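January and the pantry

Quick one tonight, dinner is in the oven and I have maybe half an hour. So. The pantry. Again.

Every January I decide I'm going to stop buying food we already own. Last year it lasted 6 days. This year I emptied every shelf onto the kitchen floor and found 2 open bags of lentils, a jar of something from Jakov's wedding, and enough cinnamon to last until I retire. Threw out a lot. Felt bad. Wrote it all down on the back of an envelope and then lost the envelope, obviously.

New rule is one thing per shelf until I've earned more. Fruit gets its own spot, out in the open, where people will eat it before it goes soft. Pears especially. You get one good day with a pear and then teh window is gone.

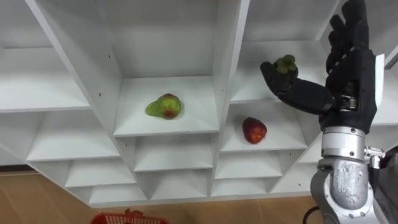
Khoa Khúc wrote in after the last post to say that one thing per shelf is fine if you live alone, but with kids you end up shopping every day and spending more, and that a list taped inside the door did more for his house than any amount of clearing out. Fair. I have tried the list. My family writes "snacks" on it. Just snacks, over and over. But ok, list is going back up Thursday.

Money part, becuase a few of you asked. I gave myself 500 for the whole month, groceries only, no takeout. Going fine so far except for the cheese.

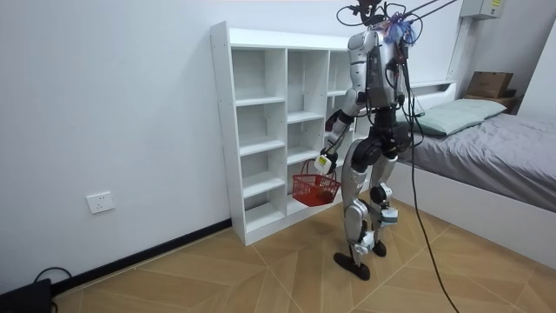 Shopping smaller is the bit that's really working. No cart! Carts are how I come home with three kinds of mustard. I want a basket like that red one, open mesh with the single arched handle, small enough that it's full before I get to the cookie aisle. Mine is a canvas tote and it stretches forever, so no help at all. Beat Steiner swears by a backpack but I squash the bread every time.

Still to do: the freezer. Scared of the freezer. There's a bag in there with no label and I think it's soup.

Timer's going, more next week.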